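Talks > Woodshop & Toys > Speaker notes

Print this page | E-mail this page

Notes for my Bamton talk, "A Board to Play On"

Hi everybody, I'm Mekdes Moges, and I've got 24 minutes, so wave at me if I start in on glue.

I got into play boards through my nephew, who kept losing his shape blocks under the couch. I wanted a flat, heavy thing he could sort them out on - no rim, no paint. The first one was pine and he dented it before lunch. (Pause, they usually laugh.)

So, maple! It's harder, it's pale, and bright plastic looks so good on it. I sand to 220 and then stop, whatever my friends at Dallau tell you. And please leave the knots in. Kids love a knot, they park things on it.

Next slide, and leave it up for a bit.

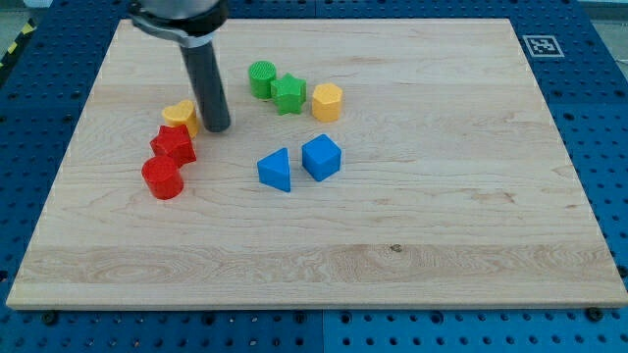
Reading time: 2 min

Look at the grain first - it's wavy, and there's a livelier band running across toward the front. I'd have paid extra for that. Then the colors: two stars, one green and one red, and a yellow heart. Ask the room which they'd sort by, color or shape. Give them 30 seconds, then take questions.

Recent talks
Oil or wax? Alemneh workshop notes
Ilar toy swap, September
17 things to make from offcuts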